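[rakach-dev] Re: 接近圆形舱门时手眼延迟与椭圆拟合的问题

发件人:Yasuo Noguchi
收件人:rakach-dev 邮件列表
抄送:Josiane Boyer
日期:2023年4月19日 星期三

Hugo、各位:

谢谢 Hugo 的详细报告。回复晚了两天,因为我想先把日志重新跑一遍再写。我的中文还在学习中,如果有的句子意思不清楚,请直接问我,我会用代码再说明一次。

Hugo Huet 写道:
> 我在 Hirkley 的机器上换到了新的 orakzai 感知节点,洗衣机任务的第一段
> (从待命位姿到预接触位姿)现在有时会停住。规划器报的是
> GOAL_UNSTABLE,不是碰撞,也不是逆解失败。
>
> 我看了话题里的门中心,它在两个位置之间来回跳,一个像是在外圈上拟合的,
> 一个像是在玻璃的边上拟合的。两个圆心差得不多,但是法向差得很多,
> 所以预接触位姿每次都要重算。
>
> 我把滤波窗口加长以后好一些,可是手臂变得很慢,跟在后面走。
> 请问这个应该在感知里改,还是在 rakach 的目标管理里改?
> 另外,depth_gate 这个参数现在还有人用吗?文档里找不到。

先回答最后一个问题:depth_gate 还在用,但是改名为 surface_gate,旧名字会被静默忽略。这是我的错误,改名的时候没有加警告。补丁已经在分支里,读到旧名字时会打印一行警告,并且继续使用旧的值。

关于圆心来回跳的问题,我认为两边都要改,但是顺序很重要。我先说感知这一边。

我用 Breddale 那一批记录做了回放,一共 1,592 帧,每一帧都保存了拟合的全部候选,没有只保存得分最高的那一个。这样可以看到,门的边框和玻璃的边缘常常同时给出很好的椭圆,两者的得分几乎一样。只要光线有一点变化,排名就会交换。旧节点没有这个现象,因为旧节点只看灰度梯度最强的轮廓,它也会选错,但是会一直选同一个错的,所以规划器感觉不到。

玻璃还有第二个麻烦。深色玻璃后面是滚筒,深度值有时候落在玻璃上,有时候穿过去落在滚筒里面,有时候完全没有值。新节点用椭圆内部的深度来估计法向,这个做法对柜门是合适的,对这种门不合适。我建议只用边框外面一圈的白色面板来拟合平面,椭圆内部的深度全部丢掉。
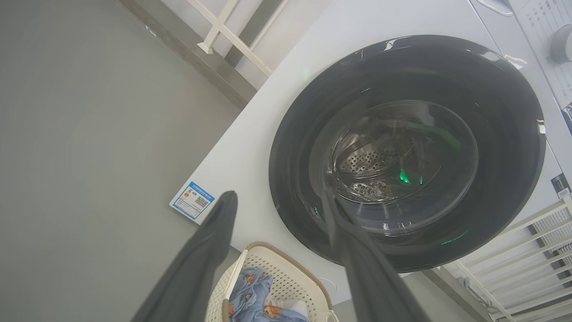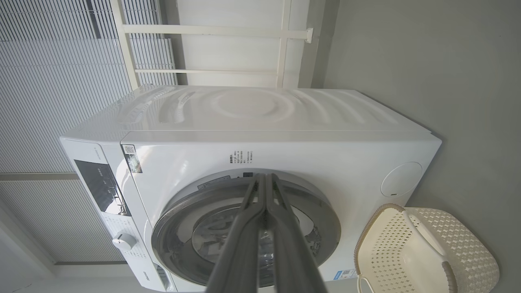
第三点是手指的遮挡。目前的掩膜是从 URDF 投影出来的,然后向外膨胀固定的像素数。夹爪离门远的时候没有问题,靠近以后,手指的边缘会把轮廓切成两段,拟合程序又把手指的直边当作轮廓的一部分。我把掩膜改成了按关节角实时渲染,并且在椭圆拟合之前把掩膜边上的轮廓点删除。代价是每帧多一次渲染,在 Hirkley 的那台工控机上可以接受,在笔记本电脑上我没有测过。

还有一件小事:请不要假设图像的上方就是重力的上方。腕部转动以后机身在图像里是斜的,orakzai 里有两处代码(label_anchor.cpp 和 panel_side.cpp)仍然按照图像坐标来判断控制面板在哪一边。我已经改成先转到 base_link 再判断。如果有人自己写过类似的插件,请也检查一遍。

下面是规划这一边。GOAL_UNSTABLE 的条件是:在 400 ms 之内,目标位姿的变化超过阈值三次。我不建议放宽这个阈值,它在抽屉任务里救过我们的手腕。我建议的是,目标管理器收到新的门位姿时,不要直接替换旧目标,先比较它与当前假设是不是同一个圆。具体的做法如下:

 1. 感知节点发布候选列表,每个候选带一个 id、半径、法向和得分。
 2. 目标管理器第一次选择得分最高的候选,并记住它的半径。
 3. 以后只接受半径相近的候选;得分高一点但半径不同的,不接受。
 4. 当夹爪与门面的距离小于 300 mm 时,冻结法向,只更新圆心。
 5. 如果连续五帧没有匹配的候选,退回到上一个路径点,重新选择。

第 4 条我自己也有疑问。冻结法向的距离是我在 Breddale 的数据上选的,换一台机器可能就不对。Inès Caron 在私信里提出,可以用法向的协方差来决定什么时候冻结,不用固定距离。我觉得她的想法更好,但是协方差现在算得不太可信,所以我先用固定距离,参数名是 freeze_normal_distance,可以在 yaml 里改。

关于滤波窗口,请把它改回默认值。Hugo 看到的手臂变慢,是因为滤波在位姿层做了一次,在伺服层又做了一次。伺服层以 1,000 Hz 运行,它得到的是已经延迟的目标,再延迟一次,就会出现跟在后面走的感觉。如果候选不再交换,长窗口就没有必要了。

想试的人可以这样做:

 git fetch origin
 git checkout noguchi/door-candidates
 colcon build --packages-select orakzai_core rakach_goals
 ros2 launch rakach_bringup washer_approach.launch.py candidates:=true

candidates 默认是 false,旧的行为没有变化。录包的时候请把 /orakzai/door_candidates 也录进去,只有最终位姿的话我很难判断是哪一层的问题。手眼标定的时间戳也请一起录。

没有解决的事情:

- 半径的先验现在写死在任务描述文件里。我希望从机型描述读取,但是机型描述的格式还没有定下来。
- 门框颜色与机身接近的时候,边框外沿的梯度很弱,候选列表里有时只剩下玻璃边缘那一个。这时第 2 条会选错,后面的规则会很稳定地跟着这个错误。Josiane 如果有空,请看一下 rim_prior 的权重是否应该提高。
- 门把手的检测还没有接到新的接口上,所以这个分支目前只到预接触位姿为止。

我希望九月的版本里可以把 candidates 改成默认打开。在那之前,至少需要两个地点的回放结果。Colette 负责合并窗口,如果她认为时间太紧,我们就推到下一个版本,我没有意见。

Hugo,麻烦你用原来停住的那个包先试一次,把 rakach_goals 的日志级别开到 DEBUG,发给列表就可以,不需要整理。

此致
Yasuo Noguchi

评论(4)

Hugo Huet:用原来的包试过了,GOAL_UNSTABLE 没有再出现。但是第 5 条触发了两次,都是在手指进入门玻璃区域以后。日志已经发到列表。

Yasuo Noguchi:谢谢。我看了日志,第二次触发时掩膜比图像晚一帧,应该是关节状态的时间戳没有插值。今天晚上推一个修正。

Inès Caron:请不要把 freeze_normal_distance 写进公开文档,先放在实验参数里。等协方差修好以后我想把它删掉。

Josiane Boyer:rim_prior 我可以看。问一下,候选里的半径单位是米还是像素?头文件的注释和代码不一致。

最后更新:第二个修正推送之后,正文未改动

联系列表管理员 | 订阅与退订 | © rakach-dev 邮件列表存档 | 返回顶部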